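3.2 Printed cottons and the memory of pattern

The second group of households was visited in Pelport in November, after the harvest fair. We asked each person to bring one textile which they would not give away, and to speak about it for as long as they liked. Of the 43 people who accepted, most brought a cloth with a plant motif. Imre Bakos (interviews) and Nivaldo Conceição (archive) coded the answers separately and then compared their lists.

The plant prints were often remembered by the colour first and by the species only later. Several owners called any large blossom a "rose", also when the leaf did not agree with it. Blue on a light ground (Figure 7, first image) was connected by older speakers with the Rebelo workshop, although its pattern books before 2000 are lost and we cannot confirm this.
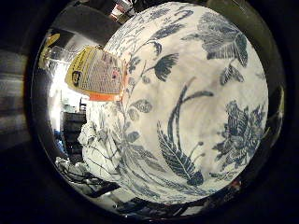
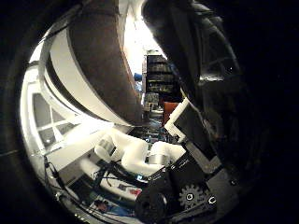 Figure 7. First image: white fabric with a dark blue plant print.

3.3 Plain cloths

Only seven people brought a cloth without any print. Their accounts were shorter, but they gave more detail on weaving, washing and repair. Two of them had learned mending in Terkusitz and could still name the stitches in the local dialect. We return to these words in Section 5, where they are compared with the Detard glossary.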